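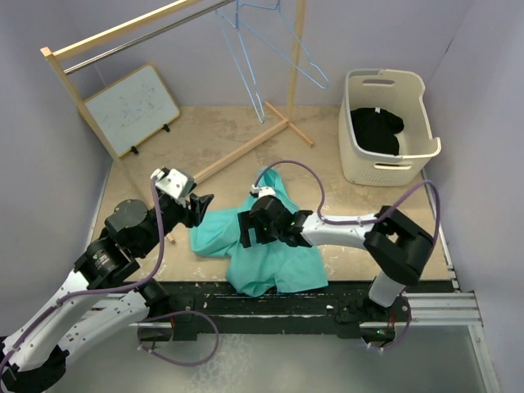

Last edited 8 November 2022

Garment set update, bimanual cell. Task is pick up one crumpled item from the floor of the cell and put it on a hanger. Teal item in the middle, right gripper down on the fabric, left one just above its edge.

467 episodes recorded since April. 162 of them are usable for training. The rest were dropped for late starts, missing joint data or an operator pausing more than 2 seconds mid-grasp.

The pause rule is Mekdes Gebretsadik's. I argued against it. The policy trained without it learned to hover over the cloth and stay there, so the rule stands.

Crumple state is now reset by dropping the garment from a fixed height. Before that we placed it by hand, and Sumeya Ambaye spotted that our hand placements nearly always left a sleeve on the same side.

Background stays cluttered on purpose. Rack, hangers, whiteboard and basket all remain in the cell during recording. Mundix, our labeling tool, only masks the arms.

Cable slack is still an open issue. Purple cable on both arms, long loops. Wrist rotation is capped at 80 percent of range in the teleop config until we reroute.

Next batch is dark garments only. Same floor, same lighting, same episode length. Split files go up on the Plinby share after the label check.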